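Groveck Repair Cafe: progress report to the Luratbridge Fund
September 17, 2022

Since we last wrote, the spring and summer have gone by in a happy blur, and we're glad to say the sessions in Plurnden are fuller than ever. Of the $2192 you so kindly granted us, $1090 has gone on hall rent and $500 on tools and glue (we do get through a lot of glue!). 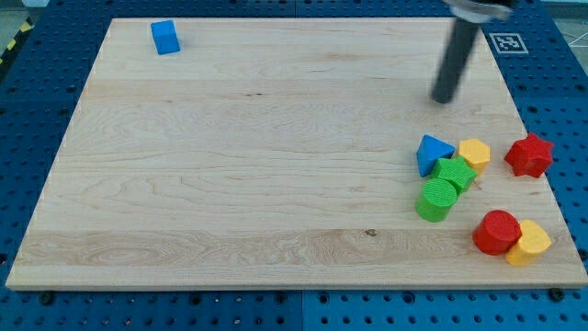 The lamps and toasters still come in by the armful, but it's the chairs that people seem to love best, and we'd dearly like to run a second chair evening in November if the hall can fit us in. The rest of the money is set aside for that.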